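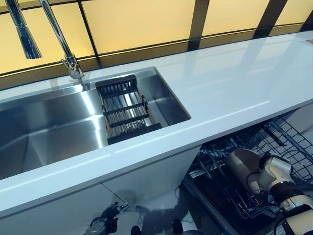

13 Jun 2024

I had been meaning to get over to Vermeulen ever since their April newsletter mentioned an open day, and I'm so glad I finally made the trip, even with two changes of train and a rather soggy walk from the station. They were showing the Clilov, their kitchen helper, which they rent out by the month to care homes and (so they hope) to ordinary households before long.

We were taken through in groups of 11, and ours had the Clilov at the dishwasher. I'll admit I could have watched it all afternoon! It is slow, slower than I am even on a bad morning, but it is careful with a cup in a way my own family has never been. The arm goes down to the rack, has a little think, and only then closes its fingers. A lady next to me kept whispering "go on, go on" to it.

The basic rental is 133 euros a week with fitting on top, and they want a six month minimum, which made a few of us wince. For that you get the Vudar software, a yearly service and a telephone line in office hours. Glasses with stems are still off the list, and so are sharp knives. I asked about cast iron pans and was told to keep washing those myself, fair enough.

The trial with Brirnamus, who run sheltered flats along the coast, has reached 107 kitchens, and I'd dearly like to hear from the people living there. Coffee and very good almond cake afterwards, and a leaflet with the rental terms that I have already managed to lose.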